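3.2 Belegung geschlossener Schuhschränke

Untersucht wurde, wie Schuhkartons unterschiedlicher Formate in einem Korpus mit Drehtüren und seitlichem offenem Fachteil untergebracht werden. Die Auswertung folgt dem Schema von Grube und umfasst 176 Einlagerungsvorgänge in 61 Haushalten.

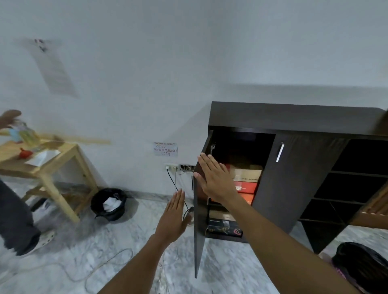

Als Einlagerungsvorgang gilt jede Bewegung eines Kartons über die Vorderkante des Korpus. Umschichtungen innerhalb eines Faches wurden getrennt kodiert.

Die Zugänglichkeit hängt wesentlich vom Öffnungswinkel der Türen ab.

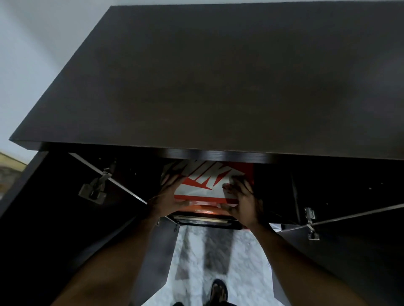 Für die Greifweite ist die lichte Öffnung maßgeblich, nicht die Korpusbreite. Verdeckt liegende Scharniere verringern sie im geöffneten Zustand. Beim beidhändigen Griff, wie an dem Nike-Karton mit weißem Deckel zwischen den beiden offenen Türen, muss dieser Verlust der Kartonbreite zugeschlagen werden.

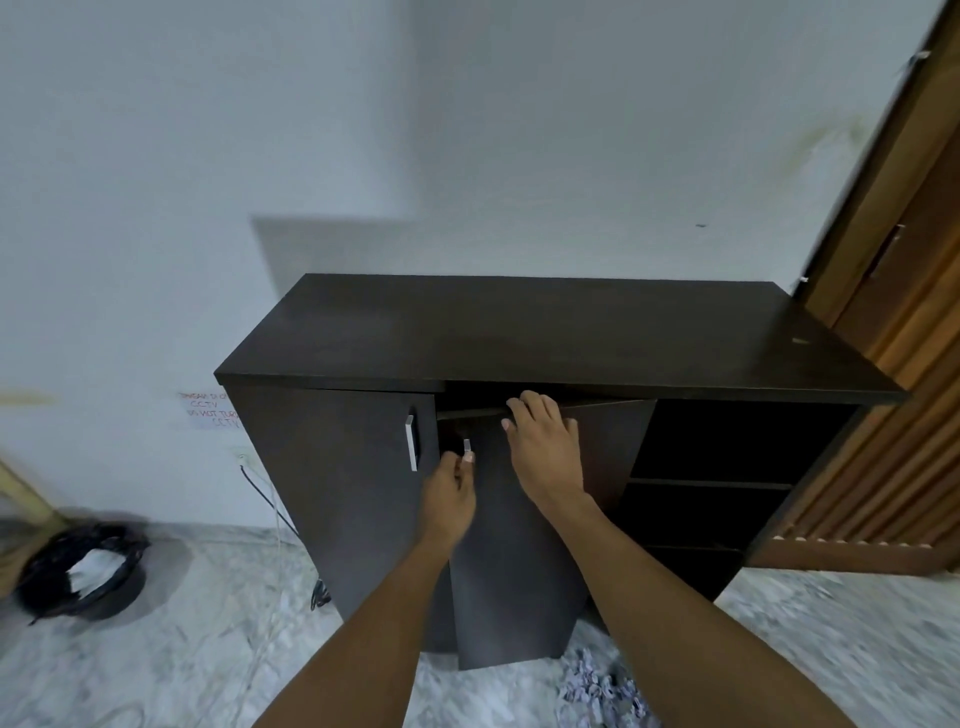

Offene Fächer wurden als eigene Kategorie geführt und gingen nicht in die Stapelhöhe ein.

Abbildung 4: Schuhkartons verschiedener Marken im Schrankfach.
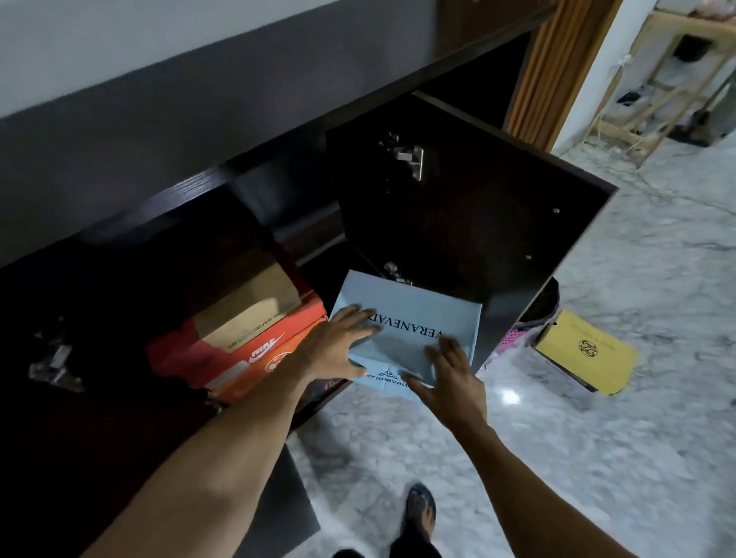
Bei gemischten Formaten bestimmt der Karton mit der größten Grundfläche die Lage des Stapels. In 40 Vorgängen wurde er nachträglich versetzt.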